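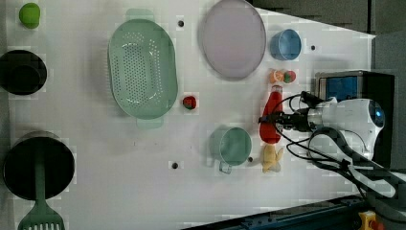
Unit 5: Squeeze Bottles, Jars and Other Everyday Packaging

Reading before class: the Brullport case packet, first half. Bring one empty container from home, rinsed out, with the label still on.

1. What a package has to do

A package holds a product, keeps it in good condition, gets it from the plant to the store and lets the buyer use it. Most design arguments come from the fact that these jobs pull against each other. A thick wall protects well but is hard to squeeze. A wide mouth is easy to fill and easy to clean, and it also lets in more air every time the lid comes off.

When you write up a package in this course, start with the product and work outward. Is it thin or thick? Does it spoil? Does it react with metal? Does light change its color or taste? Only then look at the shape.

2. From glass to plastic

Bottled tomato ketchup was on sale in the United States by 1876, in glass. Glass had clear advantages for a sauce of that kind. It does not react with acid, it can be filled hot, and the buyer can see what is inside. The drawbacks were weight, breakage and the narrow neck, which made a thick sauce slow to pour.

Plastic squeeze bottles changed the way the product leaves the package. With glass, the user tips and waits. With a squeeze bottle, the user supplies the pressure, so the maker can use a smaller opening and the user gets more control over where the product goes. The wall has to bend and then return to its shape, and this rules out a number of stiff plastics.

3. Parts of a squeeze bottle

Body. Usually blow molded. The wall is often thinner at the corners, where the plastic has stretched the most, and this is where cracks tend to start.

Neck and finish. "Finish" is the trade word for the threaded top part. It dates from hand glassmaking, when the top was the last part made. The threads must match the closure exactly.

Nozzle or cap. A cone-shaped nozzle gives a narrow line of product and can be trimmed to a wider opening. A flip cap is faster to open and close. Some caps have a slit valve made of soft rubber that opens under pressure and shuts again when the hand lets go.

Seal. A foil or paper disk fixed across the mouth before sale. It shows tampering and keeps oxygen out during storage.

4. Thick liquids

Ketchup, mustard and many hand creams do not flow like water. They stay put until the push on them is strong enough, and some get thinner the faster they are moved. The term for the second behavior is shear thinning. You do not need the math for this unit, but you should be able to explain why a bottle of ketchup gives nothing and then gives too much.

Storing the bottle cap down keeps the product near the opening. It also puts the closure under constant load, so a cap that works on an upright bottle may leak on an inverted one.

5. Color

Color does two jobs. It tells people what the product is, and in some cases it blocks light. In diners, red for ketchup and yellow for mustard is a habit strong enough that a green bottle of ketchup would be passed over. Clear plastic shows the product but also shows the smears left on the inside wall as the bottle empties – a common complaint in buyer surveys.

6. Case: Brullport

Brullport sells table sauces to restaurants. It wanted a refillable bottle that would last through repeated washing. Two suppliers made offers. Sodalum proposed a soft body with a screw-on cone nozzle. Lisier proposed a stiffer body with a valve cap, at a higher price per bottle.

The soft bottle was easier to squeeze but lost its shape after hot washing. The valve cap gave a cleaner stop, but kitchen staff found the valve hard to clean and often left it out. Brullport chose the Sodalum bottle with a thicker base and kept the cone nozzle.

The cost tables in the packet were prepared for this course by Quintero and use July 2019 prices. Do not mix them with the November figures in the appendix.

7. Written work

Write two pages on the container you brought. Cover the product, the body, the closure and what happens to the package when it is empty. Name one change you would make and what it would cost the maker or the user. A cross-section sketch, labeled, goes on a separate sheet.

Terms to know: finish, closure, blow molding, shear thinning, slit valve, headspace (see the packet glossary).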